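Wutero Teach Kit: Show the Arm, Then Let It Try

By the Fleltell workshop team
May
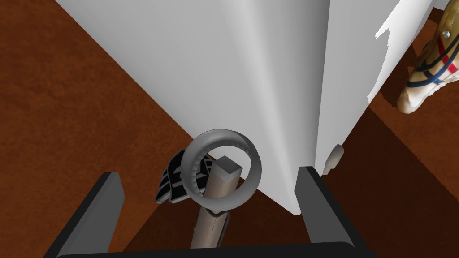
We built the Wutero kit for people who would rather show a robot a job than write one out in code. You take hold of the hand controller, the arm copies you, and every motion gets saved along with what the wrist camera saw. Do it again, do it a few more times, and you have a set of demonstrations you can train on. It's a lovely way to work, and after a year of using it every day we still get a kick out of it!

There are two ways to teach. With hand guiding, you press the button on the wrist and the joints go light, so you can walk the gripper through the motion yourself. With remote control, you sit at the desk and drive from the controller, either on the real arm or in the Broltlow simulator, which comes in the box. Most of our users start in the simulator (nothing to break, and one key puts everything back on the floor) and move over once their hands have settled down.

Ring-and-rod jobs are our favorite place to begin. They look simple, and then you find out how much your own fingers have been doing for you all these years. A ring sits at a tilt, the rod has square corners, and you have to decide how to line them up while looking down past the gripper. Clutter makes it better. The Broltlow floor can be loaded with big blocky shapes, odd toys and patterned bits, with hard shadows if you want them, so your demonstrations don't all look the same.

What comes in the kit

- Hand controller with a two-finger trigger that opens and closes the gripper as you squeeze
- Wrist button for hand guiding
- Broltlow simulator with 190 starter objects, plus a loader for your own
- Recorder software, with trim and replay
- 2 cables, one long enough to reach across a decent-sized bench

Recording

The recorder holds up to 300 demonstrations per project before it asks you to start a new one. We suggest 50 for a first task. Keep the fumbles where you recovered, and throw out the ones where you gave up. Replay is worth a look after every session: you'll spot the little pauses right away, and they're easy to trim.

New in this version

Slow mode now works in the simulator as well as on the arm. The trigger has a softer spring (thanks to everybody who wrote in about sore fingers). Camera view and floor view can sit side by side, so you can check your angle before you close the gripper.

The kit fits the Buchanan tabletop arm, both sizes. Support for the older wrist mount is in testing now.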